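Home cooks wanted: help us find out how long leftovers really keep
Posted July 13, 2018
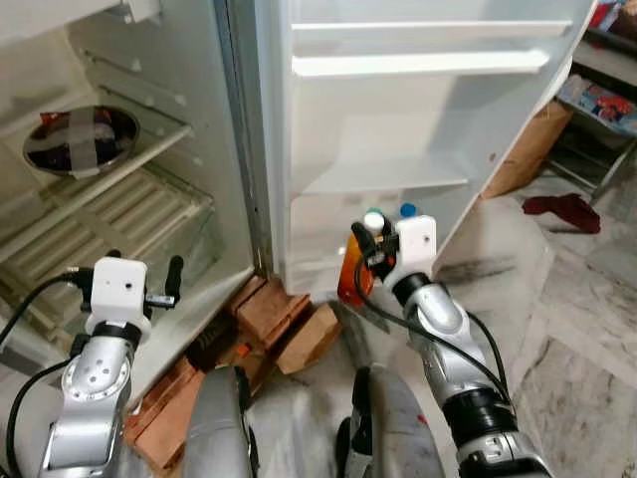
The Dulinari kitchen study is looking for 107 households in Drostthorpe and Pundside to keep a food diary this September. If you cook at home at least a few nights a week and you've ever sniffed a tub of rice and wondered, we would love to have you!

You'll write down what you cook, what gets saved and what gets tossed. It takes a few minutes each evening for 9 days, on paper or by email. Messy kitchens, tiny kitchens, shared kitchens — all welcome. We're especially keen to hear from people who cook for one, and from big families too (our spring round was short on both).

You need to be 18 or over and free for 2 evening meetups at the Chisholm Street library. The first is to pick up your diary, the second is a potluck where we go over the early results together. Last time that ran well past closing and the bean stew recipe is still going around.

Everyone who finishes gets a $90 grocery card. Bus fare to the meetups is covered.

To sign up, leave your name and phone number at the library front desk or call during opening hours and ask for the diary list. Tell us how many people you cook for and any food allergies.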